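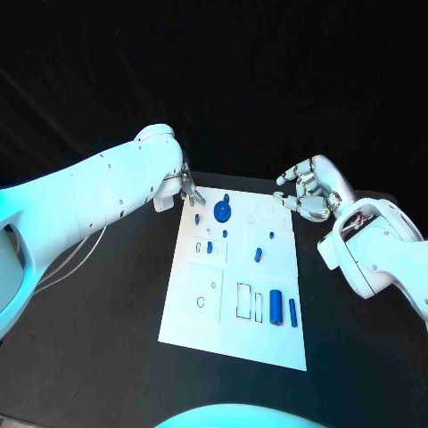 Pilus board, white panel with blue parts
Posted March 11, 2021

The Pilus is a flat assembly board for peg and gear practice. The panel is white and the loose parts are blue, which keeps them easy to find against a dark table. Our set came from Lecomte in February. Part numbers follow the Vukero list, revision 34.

Outlines on the panel mark the target positions. Start with the gear; the small pegs go in after it.

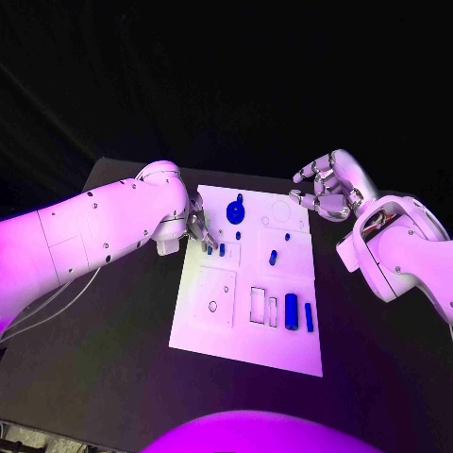 Tall parts are best kept to one side until the short ones are seated. Lecomte rates the pegs for up to 195 insertions — after that, check the fit and replace any that wobble. Spare pegs are sold in bags of 19.

Colored light changes how the panel looks but has no effect on the fit. Wipe the panel with a dry cloth before storage. 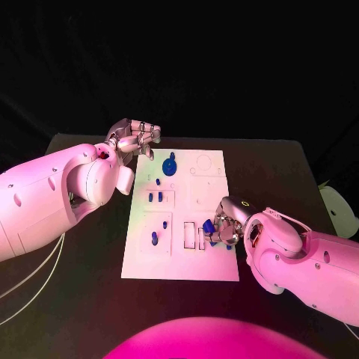
Drorklow writes that the spare pegs from revision 3 still fit the current panel, though the gear does not, and asks whether the old gear can be ordered alone. It can, under the old part number.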